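Toy kitchen

A toy kitchen is a set of play objects made after the things people use for cooking and eating. It can be one small appliance, a box of dishes, or a whole piece of furniture with a sink and an oven door. Most sets are sold for children from the age of 3.

History

Small kitchens were first made for display, and children of rich families were allowed to look at them more than to play. Later the sets became cheaper, and tin replaced heavier metals. In the town of Molside several workshops made tin pots and stoves during the winter, when there was little farm work. The largest of them, Grivberg, had 300 different pieces in its catalog and sold them by mail.

After tin came plastic. It does not rust and it has softer edges, but the early colors became pale in the sun - collectors today pay more for pieces that were kept in a closed box.
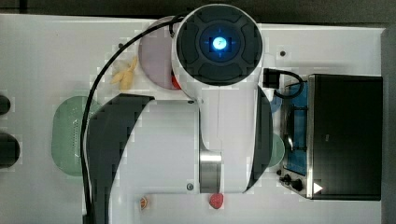 Modern sets are often divided in 2 groups. The first group is meant for the floor and the child stands in front of it. The second is meant for a table, and its pieces are smaller and easier to store. The company Lullby became known for table sets in which every appliance uses the same scale, so that a pan from one box fits on the stove from another.

Use in play

Children usually begin by copying one action, for example stirring or pouring. By the age of 4 many of them join the actions into a longer story, with guests, orders and a bill. Some kindergartens in Seol keep the toy kitchen next to the dress-up corner for this reason.

Care

Plastic pieces can be washed by hand with mild soap. Wooden pieces should only be wiped with a damp cloth and left to dry in the air. Old painted tin is better kept away from small children, as the paint may contain lead.

See also: Dollhouse, Play food, Tin toy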